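Search this site: type a word and press enter
Print this page | E-mail this page

# Pestovow shoe-cupboard set: README

Hello, and thank you for picking this up. Pestovow is a small collection of household jobs done slowly and on purpose, and this part of it deals with shoes going in and out of a cupboard. We wanted to know whether a machine can be trusted with the dull tidying-up that most of us do on the way in from work (our short answer, for now, is "sometimes, if you are patient"), and you can't find that out without plenty of good examples of people doing it.

## What is in it

There are 900 recordings, all made with hand-held grippers. Raghda Darwish wrote the task list and Irfan Memon checked the recordings against it, a job that ate most of his October. The cupboard is white, with two hinged doors, a drawer across the top and shelves inside.
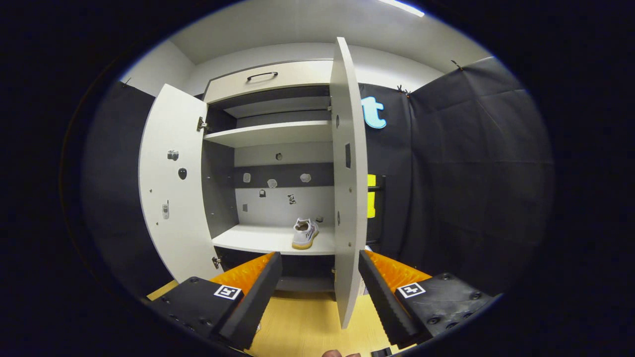

We chose shoes because they are awkward in a friendly sort of way. A sneaker is soft in one place and stiff in another, the heel gives you something to hold, and the shelf edge is always waiting to catch the toe. Thibault Gautier argued for starting with mugs, and he may yet get his mugs, but a shoe forgives a clumsy grip and that counted for a lot with us.

## Can a machine do it yet?

Partly! We trained a policy on this set and gave it 44 tries at putting one shoe on a shelf. It managed most of them when the doors were already open. Opening the doors first was a much sadder story, and we would rather you heard that from us than found it out on a Friday afternoon. Picking up by the heel went best, so there are plenty of heel grips in the set for you to learn from.

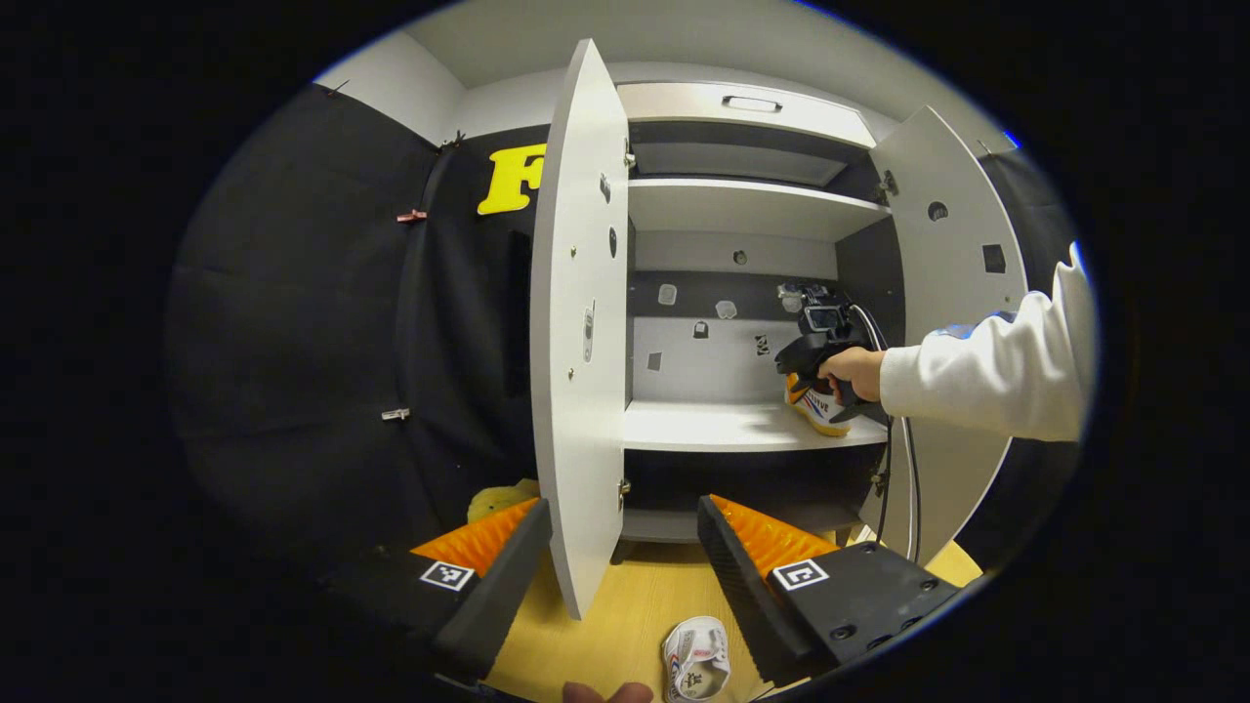
## Before you use it

- Keep all recordings of one shoe in the same split, or your scores will flatter you.
- Folder 7 has a few very slow door openings. They are fine to use.
- Please send corrections to Asif Khokhar, who looks after the Dernutbridge copy.

Last updated: October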